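FOR IMMEDIATE RELEASE - April

Grekance opens Zolerel flower-handling collection to outside labs

Two-arm demonstrations of vase work, sorting and ribbon, recorded by hand, free for research use

Grekance today released the first part of Zolerel, a set of recorded demonstrations for teaching two-armed robots to handle flowers. The release has 1549 episodes. All of them were recorded by human operators driving the arms directly, at the company's workshop in Sillden. No simulation, no scripted motions.

Download opens Friday at 9 a.m. Registration is a short form, no fee for research or teaching.

Why flowers. Long stems cross and snag on each other. Leaves hide the place you want to grip. A rose head is heavy at the end of a thin stem and swings when lifted. And the target is a narrow opening that can tip over. Most manipulation sets we looked at before starting had plenty of blocks, cups and folded towels, very little that is long, bendy and tangled. We wanted that gap filled for our own training runs. Once it was filled it seemed silly to keep it in a drawer.

All blooms are artificial. Stems keep their shape from one take to the next, and a session doesn't stop while someone goes out for more tulips. The company is clear that this is a limit as well. Fresh stems bruise, drip and snap. A model trained only on Zolerel should not be expected to cope with a bucket of wet roses on day one. 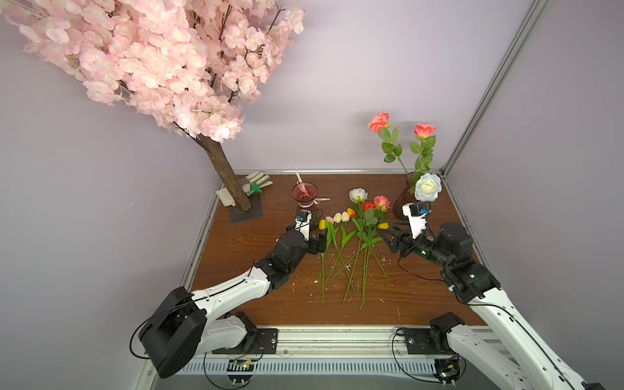
Each episode starts from a new layout. The operator, or a second person if there is one, drops or spreads the stems by hand, then resets the arms to the rest pose and starts the clock. Layouts are not measured out. Early on we tried a printed grid with marked positions and the resulting policies learned the grid, pretty much. Dropped that after the first week and threw away the episodes.

Tasks in this release:

Single stem to vase. One stem picked from the table and placed. 493 episodes.

Sort by kind. Roses to one side, tulips to the other, from a mixed pile.

Untangle and lay straight. No vase. Stems start crossed and end side by side.

Two-arm bunch. One arm holds the bunch while the other adds to it.

Ribbon. Pick up a loose end, bring it clear of the stems, lay it flat. Tying is not included. We tried tying. See below.

The single stem task is the biggest because it is what new operators learn on, and it is also the one most labs will want to run first as a check on their setup. Written instructions for every task are in the package, one sentence each, plus two or three rewordings so the language side doesn't lock on to a single phrase.

What is recorded. Joint positions for both arms, gripper opening, the operator's commands, and video from a fixed camera and from the wrist cameras. Streams share one clock. Every episode carries a start and end mark and a label: success, partial, or fail. Fails are kept. They were going to be cut and then our own training people asked for them back, so 70 failed episodes are in the download in a separate folder, with a note on each saying what went wrong as the operator saw it. Dropped stem, knocked vase, grip on a leaf instead of the stem, that sort of thing.

Operators. Everyone who records does a half day of practice first and those practice runs are not in the set. After that the rule is short shifts with a break in between, since tired operators get jerky and the jerks end up in the model. Operators are told to move at a steady pace, to not pause in mid-air while thinking, and to finish the motion they started even if the grip is poor. Re-grasping is fine. Hesitating isn't. It took us longer than it should of to write that down, and the oldest episodes show it. They are marked, so labs can leave them out.

Labels are checked by a second person who did not record the episode. Where the two disagree the episode goes to partial. It's a blunt rule but it has kept the argument short.

The wrist view gave us the most trouble. It sees the stem at the moment of the grip and the fixed camera often can't, with an arm in the way. But it also swings around, and in the last few centimeters the fingers hide a good part of what matters. Exposure and focus are locked for each session now. Before that the picture would brighten and dim as the arm passed over the table, and the model seemed to pick up on the brightness and not much else.
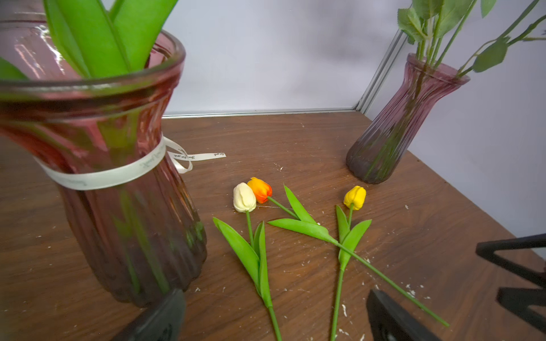 Glass is the other headache, and we left it in on purpose. Tinted and ribbed vases bend whatever is behind them, and a stem inside a vase is easy to confuse with one lying past it. We did try plain opaque containers first. Success numbers went up, and then fell apart as soon as a glass vase came back on the table. So glass stays, in a few shapes and tints, and the vase used is noted in the metadata for each episode.

Same with clutter. Extra stems, tools and debris are allowed on the table as long as the operator can do the task. The table is not cleaned between every take.

On ribbon. Satin is slippery, thin, and lies flat against the wood, so the grippers often close on nothing. The pick-up and lay-flat episodes came out usable. Tying did not. Operators could manage a loose loop now and then with both arms but the takes were long and full of corrections, and two people labeling the same take could not agree on what counted as tied. Tying is put off to a later part, maybe with different finger pads. No date promised.

Hardware and formats. The arms are a two-arm tabletop setup with parallel grippers, mounted along the front edge of the work surface. Full mounting drawings, camera positions and calibration files are included, so a lab with a simlar bench can line theirs up. Labs with other arms can use the video and the gripper positions in table coordinates, which we export as a separate track. Converters for the common training formats are in the tools folder. They work on our machines, let us know if they don't on yours.

The Hämäläinen recorder, our in-house logging program, is released with it. It starts and stops all streams together, flags dropped frames while the operator is still at the bench, and refuses to save an episode if a camera has gone missing. That last bit alone saved us from redoing whole afternoons. Source is included. Documentation is thin and will get better.

What it's been good for so far. A policy trained in-house on the full set picks and places single stems well enough that we leave it running while we work on something else. On mixed piles it is slower and still pulls up a second stem along with the one it wants. Bunching with two arms is uneven, good for a few stems and then the holding arm lets the grip drift. We are not publishing success rates with this release. The tests were run on our own bench with our own vases and we'd rather see what others get on theirs before putting a number out. A test protocol is in the package for anybody who wants to run it and report back.

How it is split. 899 episodes are set aside as the recommended training set. The remainder covers validation, held-out vases, and the early and failed takes described above. Please don't train on the held-out vases. It is tempting, there is good material in there, but results won't compare across labs if people do.

What comes next. Part two is being recorded now at the same workshop. It adds filler greenery, shorter stems, trimming with a dull practice blade, and layouts where the vase is already half full and the new stem has to go in without pushing the others out. Part two will also bring more operators. Right now a small group did most of the recording and their habits show. Two of them nearly always reach with the left arm first, and the policy does as well.

Labs that want to add episodes of their own can do so. The contribution guide covers camera placement, the label rules and the minimum per task. Contributed episodes go through the same second-person check before being merged, and are credited by lab in the metadata.

Terms. Free for research and teaching, with credit. Commercial use by written agreement. No faces or voices are in the recordings, audio is off on every stream.

Preview. A small sample of episodes, one layout from each task, is up on the Zolerel page already, no sign-up needed. Start with that before pulling the whole thing, the full download is large and our server is not.

About Grekance

Grekance builds training data and tools for two-armed tabletop robots. The company works from Sillden and records all of its demonstrations in its own workshop.

Press and lab inquiries

Grekance press desk, Sillden. Contact form on the Zolerel page, mark it "press" or "lab access" so it goes to the right inbox. Still images and short clips avalable on request. Bench visits can be set up for reporters in the afternoon, recording runs in the morning and we'd like to keep it quiet until then.

- END -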